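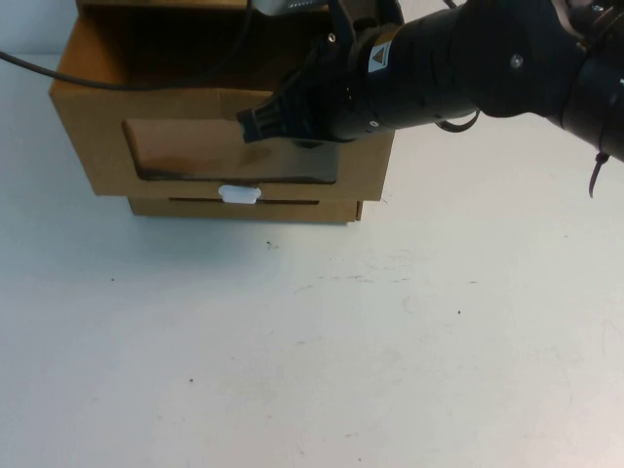
A robot arm at the front of a two-tier cardboard test unit with a white pull tab on its lower section.

The Wedport bench protocol runs to 39 pages, and three of them deal with cardboard. They were added in July after laboratories using the protocol reported drawer-opening results that could not be reproduced from one site to the next. Arms, grippers and control software had been documented in detail. The object being opened had been described, in most reports, as "a drawer."

Muthu Thevar, who edits the protocol, traced much of the variation to the fixtures. Cardboard is cheap and easy to cut, and a damaged unit can be replaced the same day. It also changes with use. Corners fray, folded edges soften, and a drawer that binds on Monday may slide freely by the end of the week.

"A success rate without a fixture record is a number about an unknown object," Thevar said.

Under the revised text, each fixture carries its own log. The operator records the board type, the outer dimensions of each tier, the position and material of the handle, and any visible damage at the start of a session. Pull force is measured with a hand gauge before the first trial and again after every 15 trials. A fixture whose pull force has drifted beyond the stated tolerance is retired, and trials run since the last good reading are marked as suspect. They may be published, but not pooled with the rest.

Cable routing has a separate clause. Any cable within reach of the arm must be secured or its path recorded, and the path may not change during a session. Warning labels on the arm must stay legible. Tabletop marks used for placing the fixture must be listed, so that stray specks and scuffs are not mistaken for them.

The clause on starting pose drew the most comment. It requires the gripper to begin each trial from a recorded position clear of the handle. Ritu Solanki, who runs a manipulation laboratory at Nadness, argued for allowing a pose directly in front of the handle when only the pull is under study. The final wording permits this if the trial is reported as a partial task.

Solanki's group has since logged 360 trials under the new rules. Record keeping added almost 15 minutes to each session, most of it spent on the force gauge. She has asked for a longer interval between readings on plastic fixtures. Thevar's working group will take up the request with the next set of revisions, along with a proposed drawing standard for handles.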